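Day whatever of teaching a fake robot to hold a box

Last updated: November, late, after tea 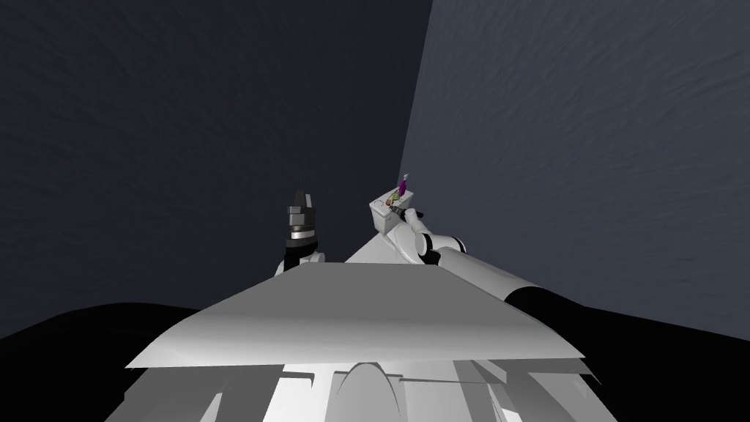 Two arms up, box in the right gripper, left one holding nothing. From the sim.

Quick one tonight because the render queue is chewing and I've got maybe half an hour before I need to look at it again.

So. The box job. For anyone new, I'm collecting examples of a two-armed robot carrying a small box with bits and pieces sitting on the lid, all in simulation, and the examples go into a policy that's meant to learn it from watching me. Me being the one with the controllers, wobbling about in the spare room. The project's called Plultoren and I've given up apologising for the name.

Count so far: 565 episodes recorded. Of those I've kept 128. Yes I know. That's a rotten ratio and I've moaned about it before, but the throwaways aren't all drops. Loads of them are me getting the carry fine and then dithering at the end, hovering, going up a bit, down a bit. If I leave those in the policy learns to dither. Learned that one the hard way with the first batch, it would get the box where it wanted and then just sort of hum there forever.

What I keep, at the moment:
- grip closes low on the box, first go or second go
- bits on top still on top at the end
- no long pauses. I cut at anything that makes me bored watching it back
- idle arm stays out of the way

The last one is newer. I used to not care what the other arm did. Then I looked through a pile of the old episodes and the left arm was all over the place, drifting, sometimes right across where the box needed to go, and of course the policy copied that beautifully. Now I park it upright near the middle before I start and try to forget I have a left hand. Harder than it sounds!! You fidget. Everyone fidgets. I've started putting the left controller down on the desk once the arm's parked, which is cheating a bit but the data is much calmer.

The bits on the lid are the nasty part. A purple thing standing up, a little green lump next to it, some crumbs of clutter. The tall one is what goes first if you turn the wrist too quick. I tried gluing them on (in the sim sense, fixed joint) for a few runs to get my numbers up and it was a waste of an evening, because then I stopped being careful and all the wrist movements got sloppy. Took the joint off again. Numbers dropped, episodes got better.

Camera. I'm recording from low down on the robot looking up, so you get a lot of its own chest and then the arms against the walls. Someone in the comments last time said it was a horrible angle and I should go overhead. I might add an overhead one. But I like seeing the fingers against plain wall, makes it dead easy to spot a bad grip when I'm sorting. The downside is the big white plate hides where the arms start, so if a shoulder does something odd I only find out from the joint logs. Had 2 episodes like that, both looked lovely on the video, both binned.

Also the room. It's very grey. Dark wall, less dark wall, done. I want to vary the colours and the light before I do the next lot, otherwise I'm pretty sure it'll learn "corner of a gloomy room" as part of the task. The Omerović pack of wall textures loads fine now that I've sorted the paths, so that's the plan, swap walls every few episodes and move the light about. Not doing both at once to start with. Did that on the drawer job and couldn't tell what had broken it.

Sorting is done in Trallinberg, same as before, which still crashes if you scrub backwards too fast. Save after every label. I mean it. I lost about an hour of tags to that and said some words.

Things I havent done:
- recordings with the left arm doing the lifting. Currently it's all right-handed, so the policy will be too
- a handover from one gripper to the other. Tried it for fun, it was a mess, the green lump went off into the void and never came back
- written down the start positions properly. They're on the back of an envelope — a real envelope, it's by the kettle

Training run on the kept ones goes off tonight on the Sitinden box if the fan behaves. I'm not expecting much from that few episodes but I'd like to see if it at least gets the grip low. If it grabs by the top edge again I'll be going back through the early ones and chucking more out, becuase I was a lot less fussy at the start and I think there's some top grabs still hiding in there.

Right, queue's beeping. More when I've got curves to show.

Filed under: robots, sim stuff, collecting data, moaning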